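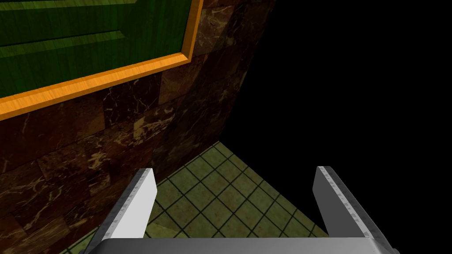 Robotics / Standards

Callia rulebook for simulated home robots gets its second edition

If you have ever tried to compare two robot test reports and given up by the second table, July brought some very good news. The Callia working group has put out the second edition of its rulebook for testing household robots in simulation, and it's a lovely piece of work: 15 pages, plain words all the way through, and free to anyone who wants to use it.

Callia covers tests run in virtual homes, the kind of rooms where a robot practices opening doors and reaching for drawers long before anybody lets it near a real set of cabinets. The first edition came out of a few teams swapping notes. It was useful, but it left plenty open, and two labs could follow it carefully and still end up with scores that had very little to do with each other.

"We had people reporting success on a cabinet task, and one of them meant the door was open and another meant the fingers had touched the knob," said Radoslava Ďurica, who edited the new text. "Both were good reports! You just couldn't put them side by side."

So the biggest change is the one readers will meet first. Every task now needs a written finish line before the first run. For a door, that means saying how far it has to swing and how long it has to stay there. For a knob or a handle, the report has to say which part counts as the target, and touching it has to be scored separately from gripping it. Near misses get their own column. (They used to disappear into "fail," along with runs where the arm never left its starting pose.)

The second edition also asks for the room itself to be shared, or at least described closely enough that someone else could rebuild it. Wall and floor finishes are included in that, and so are the lights. Small fixtures get a section to themselves, which may sound fussy until you look at how much of a household task comes down to one little knob.
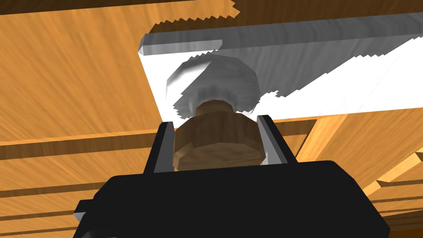

Close work: a brown wooden knob between the fingers of a simulated gripper, with a white knob just above.

Reece Haworth of Fivport, whose group tried out the draft this spring, is a big fan of that section. His team ran the same set of tasks in two different simulators and kept a log of every setting that had to be changed to get the results to agree. Friction was the one they expected. Shadow quality was the one they didn't, and it mattered a lot for any robot steering by its own cameras.

"You can turn the shadows down to make things run faster, and most of us do," Haworth said. "Fine, go ahead, but write it down. The robot is looking at that picture too, and if an edge comes out ragged on your machine and smooth on mine, we've given it two different jobs."

Render settings are now on the required list, next to the physics settings and the camera positions. Reports also have to include pictures from the robot's own cameras, straight from the run, with no retouching and no swapping in a prettier outside view. Dark areas stay dark. If the gripper fills half the view, then it fills half the view, and a reader can see what the robot had to work with.

There are four levels of reporting, and this is where the rulebook gets really friendly to small teams. Level 1 is a single page that a student could fill in over an afternoon. Level 4 asks for the full room files, all the random seeds and a rerun by an outside group. Nobody has to start at the top, and a team can move up one level at a time without redoing earlier work. 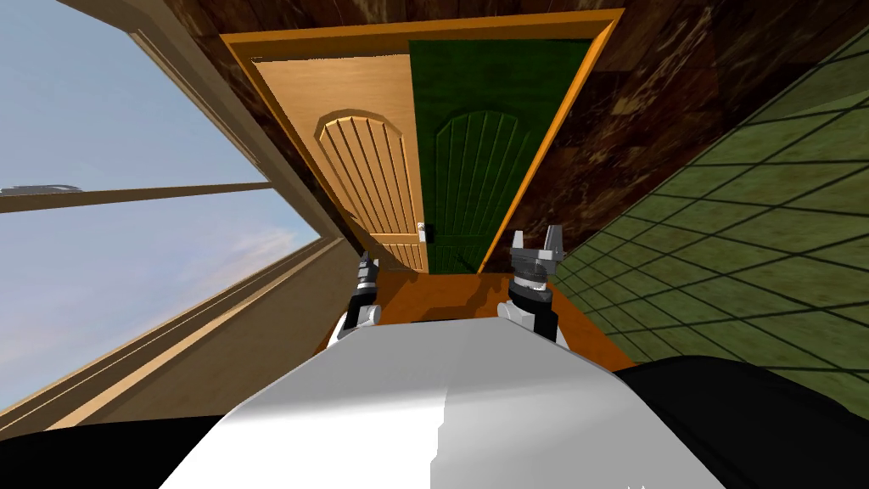 Doors come up again and again in the text, and with good reason. They are in nearly every home, they move along one clear path, and they go wrong in so many interesting ways. The new edition asks testers to include handles on either side, to vary where the robot starts, and to note any run in which the body of the robot bumps the wall or the frame, even if the door opens fine in the end. A bump used to be free. Now it's listed with the score, and Tatiana Šimko, who wrote the contact rules, would like to see it cost points in the next edition.

She also pushed for the rule on reruns. A team may restart a run if the software crashes, and the restart has to be reported. It may not restart because the arm got off to a poor start. "I've done it myself," Šimko said, laughing. "You see it going badly and your hand goes to the key."

What the rulebook leaves alone is the jump to real hardware. A good simulated score is no safety certificate, and the opening page says so in one short sentence. Teams moving to a physical robot are told to check the rules that apply where they work and to begin again at low speed, with a person at the stop button.

Bustos, a small maker of virtual rooms and furniture, has already said it will ship its next set of houses with the Callia form filled in as far as it can be. Sultilel plans to add an export button to its test software by fall, so the settings page fills itself in. That one got a cheer at the online launch!

Comments on the new edition are open through October. Vojtěch Čierny is collecting them and has asked for filled-in forms as well as opinions, messy ones included. The section on drawers is the one he most wants people to pick apart.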